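Teaching a Robot by Hand: Questions We Keep Getting

Last changed in August. Written by Fiona MacLeish, with corrections from Oduor Mushi, who does most of the steering at the Isitholm workshop and disagrees with me on two of the answers below.

Does the robot really learn from being shown?

It learns something. You run the arm through a job many times, the software stores the joint positions and the camera views, and a model is trained to produce similar motions when it sees similar views. Whether you call that learning is up to you. I would wait until you've seen it meet a bag it hasn't met before.

What is the difference between showing by hand and remote control?

By hand means you take hold of the arm and push it where it should go. Remote control means you stand back, wear a glove or hold a controller, and the arm copies you. Sales people talk about the two as if you could swap them freely. You can't. Pushing the arm around gives you a good feel for weight, but your own body ends up in half the camera views. Remote control keeps you out of the way and takes away nearly all sense of touch.

How many examples do we need?

Ask whoever is selling you the system, then ask what happened when they used fewer. Our strap job has 3101 stored runs. We threw out plenty before that, and I'm still not sure the last thousand did much – Oduor thinks they did.

How long before a new operator is any good?

Gijs Hoekstra took six days to make runs we were willing to keep. People who play a lot of video games start faster and then get sloppy. We stop sessions after 23 minutes, a limit we picked ourselves by looking at when the bad runs began to pile up. There is no science behind it.

Is a hand with fingers better than a plain two-jaw gripper?

For most jobs, no. A plain gripper is cheaper, easier to steer and easier to fix. We use the fingered hand for cloth and straps and would drop it tomorrow if something simpler did as well. More joints also means more ways for your glove and the robot to disagree about where a fingertip is.

Why do you practice on straps and canvas?

Soft things show up weak training fast. A block stays where you left it. A woven strap twists, its edges fray, and it can lie a little differently every time. If a model only copes with a strap laid out straight, you find out within the hour.

What does the operator have to get right?

Mostly the approach. With the strap between two of the fingers and the thumb off to one side, a small error in where you come down decides whether you get the strap or the cloth next to it. We ask operators to slow down there and not to correct in tiny jerks, which the model will happily copy.

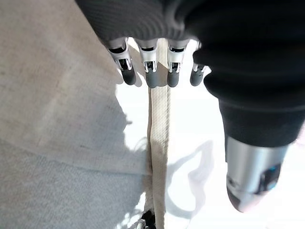 Does lighting matter?

More than the brochures admit. Strong sun on a white surface washes out detail, and shadows move through the day. Kristof Verbeke wanted the blinds shut for every run. We keep some bright ones in, on the theory that the robot will have to work in bright rooms too. I can't prove that was the right call.

Should bad runs be deleted?

Delete the ones where the operator got lost. Keep the ones with a slip and a clean recovery, but mark them. Any vendor who shows you only perfect runs should be asked for the rest.

Will this replace our packing staff?

Not on anything I've seen. At the moment it takes a person to steer, a person to reset the table and, on Saturday, me to sort the files.

Can we come and try it?

Yes. Write to Razia Jafri at the Isitholm workshop and bring something soft of your own, preferably something we haven't trained on.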